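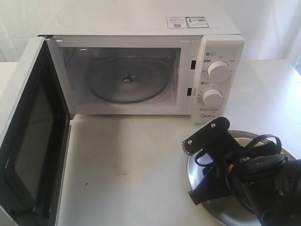

Tatsuya Yokoyama wrote:

> I picked up a folded county map at the Grimville sale in June. It is
> a printed road and township map, black ink with some hand coloring
> along the boundaries, and it is on fairly heavy paper with no linen.
> It is gray all over from soot or coal dust, worst along the folds.
> There are a few pencil notes in the margin I would like to keep.
> The folds have split in places but nothing is missing.
>
> I have been told to wash it, to leave it alone, and to rub it with
> white bread. Which of these is right? I don't want to sell it. I
> want to be able to unfold it and read it, and maybe hang it in the
> hall.

Tatsuya,

Leave the bread out of it. Bread does lift dirt, and people used it for a long time, but it leaves crumbs and oil in the paper and insects like both. As for washing, a printed map with hand coloring is a poor thing to wash at home. Some of those greens and pinks run the moment they get damp. Others look fine while wet and come out a shade lighter when they dry.

What you describe sounds like a job for dry cleaning, meaning a soft brush, a soot sponge, and patience. I have done most of my Campbell township maps this way and I will set down how I go about it. Others on the list will have their own methods.

Start with the table. Clear one that is larger than the map when it is open, wipe it down, let it dry, and put a sheet of clean paper on top. Wash your hands and dry them well. I stopped using cotton gloves years ago. They catch on torn edges and you can't feel the paper through them.

Unfold the map slowly. If a fold is stiff, don't force it. Open it as far as it wants to go, lay a light weight on the open part, and come back the next day. I had one Darnia railroad map that took most of a week to lie open, and it did not split any further than it already had.

Once it is open, brush it. Use a wide, soft brush, goat hair if you can get it, and work from the center out to the edges. Do not brush across a split. Brush toward the split from each side and lift the dirt away there. Do the back of the sheet first. The back is usually the dirtier side and you get to practice on it before you touch the printed side.

After the brush comes the sponge. The kind you want is the dry rubber one sold for cleaning up after house fires, usually called a smoke sponge or soot sponge. Cut it into blocks that fit your fingers. Dab and lift, or use short strokes in one direction. Don't scrub. When a face of the block turns black, slice it off or turn to a fresh one. On a sooty map you will go through a good deal of sponge, so buy more than you think you need.

Keep away from the pencil notes. A soot sponge is gentler than an eraser but it will still take up soft graphite. I lay a strip of card along the edge of the writing and work up to the card. Do the same along the hand coloring until you have tried a small spot at the very edge and seen that no color comes up on the sponge.
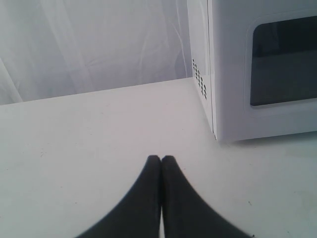
Does the map have to be flattened before you clean it?

It only has to lie open without a fight. Real flattening comes after the cleaning. If you press a dirty sheet, or worse, dampen it and then press it, you push the soot down into the paper and it stays there.

For the flattening itself, I use blotters and weight and very little moisture. Lay a blotter down, then the map, then another blotter, then a board. For most folded maps I find that a long time under the board does nearly as well as dampening, and you take no risk with the coloring. I leave mine for 20 days. The fold lines never disappear completely. A map that was made to be folded should probably show that it was.

If you do need moisture, don't spray the map. Put it in a closed box on a rack over damp blotters, with nothing wet touching the sheet, and check it every 20 minutes. Take it out when it feels limp. Then it goes under the blotters and the board right away. I would not do even this with yours until someone who knows pigments has looked at the boundaries.

Gerardo Valentini posted to this list a while back about the splits, and I agree with him. No tape of any kind, including the sort sold as archival. Use thin Japanese tissue and wheat starch paste, on the back only. Tear the tissue so it has a feathered edge. Put on a thin coat of paste, lay it down, cover it with a bit of polyester web and a blotter, and weight it. Do short lengths and let each one dry. If you try to do a whole fold at once, the sheet cockles and you have a new problem.

I have pasted in below the longer piece I wrote up on erasers for the old club page. The page is gone now and a couple of people asked for it.
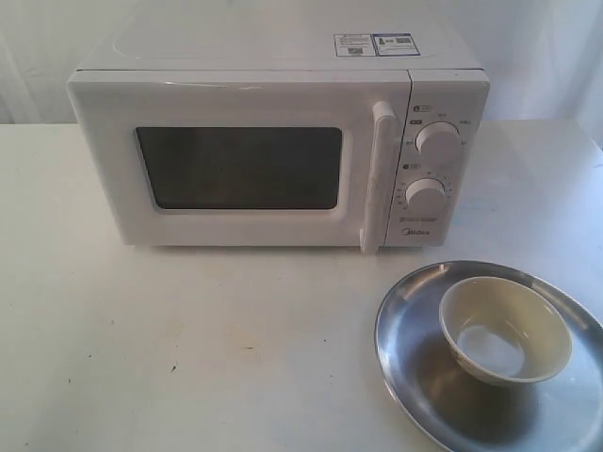 Reading time: 3 minutes

ERASERS AND WHAT THEY LEAVE BEHIND

Block erasers. A white vinyl block is useful for a single dark mark on an empty margin. It is a poor choice for a large area. You can't keep the pressure even, and you end up with clean streaks that look worse than the dirt did. I tried a Florko block on a spare sheet from a broken atlas and the streaks were still there after two more passes over the whole page.

Grated eraser. This is the same vinyl put through a fine grater. Sprinkle it on and move it around in small circles with your fingertips. It does a nice even job on heavy, smooth paper. On soft paper it raises the surface, and on anything with a plate mark the crumbs pack into the groove. Brush off all of it, on both sides, and then do it again. Crumbs left in a folded map will stick to the paper in time.

Kneaded eraser. Good for dabbing at one spot. Leaves a slight film if it gets warm in the hand. I don't use it on anything I care about.

Electric erasers. No.

Sandpaper. I mention it only because I bought a map once where a former owner had used 400 grit on the stains. The stains were gone and so was the name of a creek.

Whichever you use, work under a lamp set low to one side. Under an overhead light everything looks clean. With the lamp low, you can see crumbs, raised fibers, and any place where you have gone too far. A 60 watt bulb is plenty, kept well back from the paper.
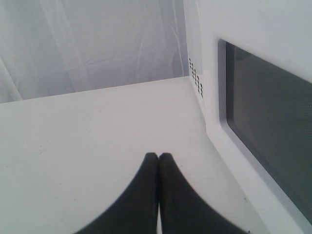

Knowing when to stop is the part I had the most trouble with. The first few maps I did, I kept going until the paper was as pale as I could get it, and two of them now have a fuzzy patch near the center fold where I wore the surface down. These days I aim for something like the white tabletop in the picture, which has faint smudges and small gray specks on it and still comes across as white. If you stand at reading distance and your eye goes to the printing and not to the dirt, put the sponge down. A speck that didn't come up in two passes is most likely in the paper and will stay.

That is the end of the eraser piece. Back to Tatsuya's question about hanging it.

I would not hang it in a hall that gets daylight. Hand coloring fades, and the pencil notes will be the only thing on the sheet that looks the same in ten years. If you want it on the wall, have a good copy made at full size and frame that. If you must frame the original, use a mat or spacers so the paper doesn't touch the glass, hinge it at the top edge only with tissue and paste, and give it a rest in the dark now and then. UV glass helps but it does not stop fading.

For storage, keep it flat if you have a drawer for it. If you don't, roll it around the outside of a wide tube, with clean tissue between the tube and the map, and wrap the whole thing. Don't put it inside a narrow mailing tube. Don't fold it again once you have mended it.

On cost, I spent less than 200 dollars on everything I have listed, and most of that was blotters and the goat hair brush. The paste and tissue will last you for years.

One question back to you. Is there a surveyor's name or a printer's line in the bottom margin? Several versions of that county map went through the Grimville sales and they differ in the northeast townships. If yours shows the ferry and no bridge, I would like to see a scan of that corner before you start on it. Scan the pencil notes too, while you are at it.

Does anyone have a current source for soot sponges in small blocks? The place I used has stopped carrying them.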